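My afternoon at the Wikudeck open day

I almost didn't go. The flyer had been stuck to my fridge since December, half covered by a pizza coupon, and the only reason I looked at it again was that I needed the coupon. "See our robots at work, coffee provided," it said. Well, okay! I drove out to Vutstead with the heater on full and got there a bit after one.

Wikudeck has the back half of a long low building off Lozano Road, past the tile warehouse. If you end up at the car wash you went too far (I did). They had a sign-in sheet and those sticky name badges that never stick to a sweater, and then you could pretty much wander. Three rooms were open. The first was mostly posters and a video I'd already seen on their website. The second was the one everybody crowded into.

Sem Prins was running the second room, and he was great with the crowd, even with the kid who kept asking if the robots could fight. His group works on two-armed handling of everyday stuff, meaning cups and cans and whatever else ends up on a table. He told us they had logged 3,438 tries at picking things up since they moved into the building, and that 2,286 of them counted as good ones. I did the math on my phone in line for coffee and it comes to roughly two out of three. I would have guessed higher, but then Sem explained that a try only counts if the thing ends up standing where it was supposed to stand. By that rule I'm not sure how my own kitchen would score.

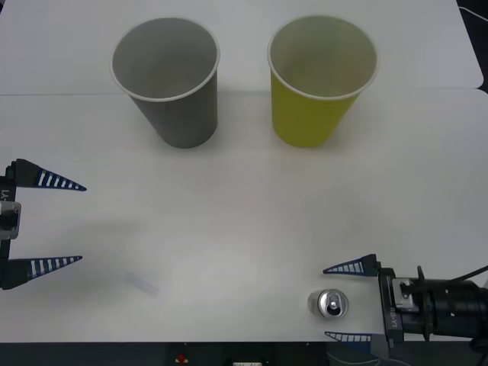 Why practice on things as light as a drink can or a paper cup? They dent and tip over so easily that a grip that's a little too strong or a little off center shows up right away.

That made a lot of sense to me, having crushed plenty of paper cups myself just getting the lid on. Somebody behind me wanted to know why they don't start with something sturdy like a wood block, and Sem said they did, for weeks, and the arms got very good at wood blocks and then squashed the first cup they met. He seemed pretty cheerful about it.

There was a lot of talk about fingers, more than I expected. A woman from Fidness (they're partners on the project, or maybe they pay for part of it, I never got that straight) said people always ask about the computer side first, and she always wants to talk about the fingers. A stiff finger pushes back at you, she said, and one with some give in it settles around whatever it's holding. She had a spare one in her tote bag and passed it down the line, and I squeezed it a few times before I had to hand it over. I wanted to keep it!

The other thing that came up a lot was where the arms get their view from. One overhead camera gives you the whole table, but then an arm swings across and blocks the exact spot you care about.

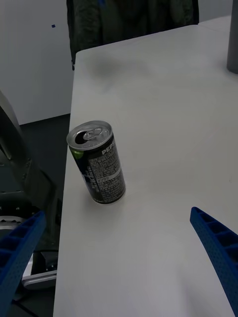
So they use a second view from down at the hand, which gets useful right when the first one stops being any help. Sem compared it to parking with somebody outside the car waving at you, and then also having the little camera in the bumper. I liked that - I park badly and could relate.

The third room was a bit of a letdown, just a row of desks and a whiteboard with the schedule for spring. The coffee was fine. They were out of the good cookies by the time I got there, and I'd like to speak to the man in the green fleece about that.

If you want to go next time, get there early. The handout said 187 people had signed up for the day and the second room holds 30 at once, so there was a wait in the hallway and no chairs. Parking is free behind the tile place. I stayed until they started turning off lights, and then went back in because I'd left my scarf on the coat rack.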